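Estelov Scene Runner: Frequently Asked Questions

I write and look after Estelov more or less on my own, in the evenings, with a lot of tea. These are the questions that land in my inbox most often. If yours isn't on the list, write to me anyway and I'll probably end up adding it!

What does Estelov do?

It takes a simulated tabletop, a robot and a task, and runs your controller on it over and over while changing things you didn't expect to be changed. Object positions, friction, lighting, the seed for the grasp planner. Then it gives you a log you can read without crying. I started it because my own planner worked beautifully on one scene and fell apart on the next, and I wanted to know why before breakfast.

Do I need a real robot?

Nope. Most people who use it have never plugged one in. If you do have hardware, the controller interface is the same on both sides, but you'll want to turn the speed limits way down the first time (please, please do this).

Which scenes come with it?

Two packs for now. Bretaddale is the easy one, with boxes and cylinders and plenty of space between them. Mollthorpe is the messy one, with thin tools, odd shapes and a raised block that everybody's collision checker hates. The full download has 337 scene files, and most of those are Mollthorpe because I got carried away.

Why do you use such weird objects?

I get this one a lot. Boxes are too kind to a grasp planner. You can wrap a box in a simple shape, pick two opposite faces and go have lunch. Give the same planner a ring covered in spikes and it has to decide what counts as the surface, and whether the hole in the middle is a hole. I've had planners fill it in and treat the thing as a solid puck. I've had others find a lovely grasp on the tip of one single spike, with a confidence score that made me laugh out loud.
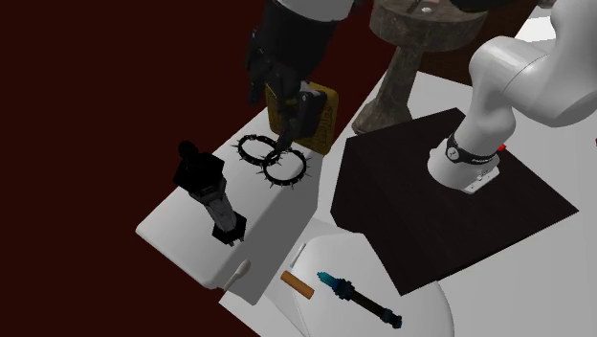
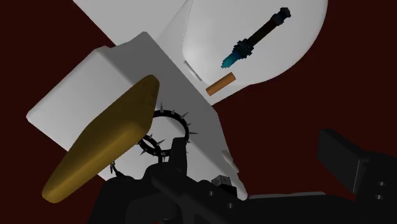 Two Mollthorpe renders. The box is in the hand in the first one, and spiked rings or a ring turn up in both.

Can I look through more than one camera?

Yes, add as many as you like in the scene config. I'd start with one wide view and one close to the gripper. The wide one is great for "where did that thing go" and the close one is great for finding out that your finger is a hair away from where you thought it was. Every extra camera slows the run, so switch them off for big batches.

My objects jitter when they touch. Is that a bug?

Sometimes it's mine, but usually it's the time step. Make it smaller and try again. If the shaking goes away, you've found it. If it doesn't, check the collision shape on whichever object is dancing, and look for two shapes that overlap at the start of the run. Spiky things are the worst for this.

How many runs do I need before I can trust a number?

More than you want to do! For my last round of planner tests in June I did 3,000 runs and got 2,091 successes, and I still wouldn't bet my car on the last digit. For a quick check while you're coding, 30 is fine. Just don't put that in a paper.

What counts as a success?

Whatever you write in the task file. By default the object has to be inside the goal area and the gripper has to be open. I left out a check on whether other objects got knocked over, and I regret it, so there's now a setting called "strict" that looks at everything on the table. It's off unless you turn it on.

What about the Nikolovski planner plugin?

It works with the current version, but you have to install it separately. It's slower to come up with a first plan than the built-in one and much better around tight corners. If it hangs on startup, delete the cache folder and let it build a new one. I know, I know. It's on my list.

Can I add my own meshes?

Sure. Drop the mesh in the assets folder, give it a mass and a friction value, and add it to a scene by name. Check your units first. Half the "my robot exploded" emails I get are somebody's mug loaded in millimeters when the scene is in meters.

Where do I report problems?

Use the contact form on the main page and attach the log and the seed. With the seed I can usually replay what you saw the same night.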